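Rosance Reading Circle: frequently asked questions about memoirs and life stories

Last updated 29 May 2021

What does the circle read?

Memoirs, autobiographies, published diaries and collections of letters. We cover well-known lives and obscure ones, and a good half of our list is by people who only ever wrote the one book. We don't read novels, even those based closely on the author's life.

What is the difference between a memoir and an autobiography?

An autobiography usually sets out to cover the whole life in order, starting with birth or the grandparents. A memoir takes a part of it: a childhood, a marriage, a job, a year abroad. Publishers use the words loosely, so we go by the contents and pay little attention to the cover.

How do I join?

Fill in the form on the Join page and choose a group. The Jaltusar group meets in person above the bookshop of that name. The Wistonik group meets online. You may belong to both, but please pick one as your main group so that we can order the right number of copies.
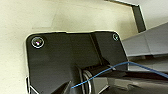

Each group takes up to 20 members. If yours is full you will go on the waiting list, and we will write to you when a place comes up. Places tend to come up in July, when subscriptions fall due.

Do I have to buy the books?

No. Members can borrow a circle copy for the length of the reading period. Copies are posted out, or can be picked up from the shop counter. Please don't write in them. If you prefer to own the book, the shop will order it for you at the normal price.

How long do we get for each book?

Two months. Long books, which for us means anything in two volumes, get a second reading period and a second meeting.

Can I listen to the audiobook instead?

Yes. Many memoirs are read by their authors and some members always listen. Check that the recording is unabridged, as the shorter versions often leave out the early chapters — and those are usually what we end up talking about.

Where should I start if I have never read a memoir?

Start with a subject you already know something about. 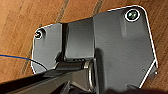

Childhood memoirs are the easiest to find, and most new members begin with one. Memoirs of working life are another good way in, and our list has a section for them covering nursing, farming, the stage and engineering. The engineering titles are slower reading than the rest. Their authors will give a page to a metal plate with its screws set down into countersunk holes, then deal with a wedding in a line. Some members love this and some skip ahead, and both are fine. If you want something lighter, try the theatre shelf first.

Are the books suitable for younger readers?

Most are written for adults. The list marks any title that deals at length with illness, violence or bereavement. Members under 16 need a parent's permission to join the online group, and should come to the shop meetings with an adult.

How are the titles chosen?

Any member can put forward a title, with a few lines saying why. We keep a running list and hold a vote before each new season. A book must be in print or easy to find second-hand.

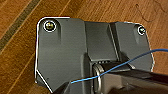
What is the Balaskas shelf?

It is our collection of family histories and privately printed memoirs, named after the house where the circle first met. These books are often the only copies we have, so they can be read at the shop but not taken home. Ask at the counter.

Will you read my own manuscript?

We can't read unpublished work or give advice on finding a publisher. Members who are writing about their own lives sometimes swap chapters between themselves, and there is a page on the noticeboard for that.

How do I leave?

Send us a message through the Contact page and return any borrowed copies. Subscriptions are not refunded part-way through a season.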